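Home Programs Resources Kitchen and Workplace Contact

Saddale Workplace Services
How to set up and maintain a shared fruit supply in an office
Reading time: 2 minutes

This guide is intended for staff who manage common areas in Saddale tenancies. It applies to offices of up to 92 people that do not have a full kitchen.

Before you begin

Confirm with your building contact where food may be placed. A side table or the end of a meeting table is acceptable if it can be wiped down daily and is out of direct afternoon sun. Fruit must not be stored on printers, window ledges or the floor.

Ordering

1. Start with a modest order. For an office of 20, one mixed box per week is usually sufficient.
2. Choose fruit that can be eaten without a knife. Apples, mandarins, pears and bananas are all suitable.
3. Place the order through the Plerex portal before 2 pm on the working day before delivery. Use cost code 122.

Receiving and checking

Open the box on arrival and handle each piece individually. An apple in good condition is firm, with no soft patches beneath the skin. Streaked or mottled colouring is normal in many red varieties and is not a reason to return the fruit. Look closely at the hollow around the stem, where mould and residue tend to collect.

Set aside anything split, leaking or badly bruised and report it to the supplier on the day of delivery.
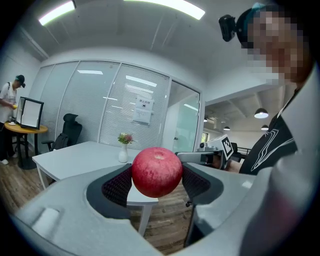

Washing and display

Wash apples and pears under cool running water and dry them with a clean cloth. Do not use detergent. Bananas should be kept apart from the other fruit, as they hasten ripening. Use a wide, shallow bowl so that pieces at the bottom are not crushed, and provide a small dish for cores and peel. Flowers may share the table, provided the vase is stable and fallen leaves are removed each morning.

Daily routine

Check the bowl at the start of the day and again around 4 pm. Move older fruit to the top. Empty the dish into the organics bin before the office closes, and rinse it.

Offices in the Trulley building should use the organics bin beside the loading dock; the bins on each floor accept paper only.

Contact Saddale Workplace Services | Copyright Saddale | Back to top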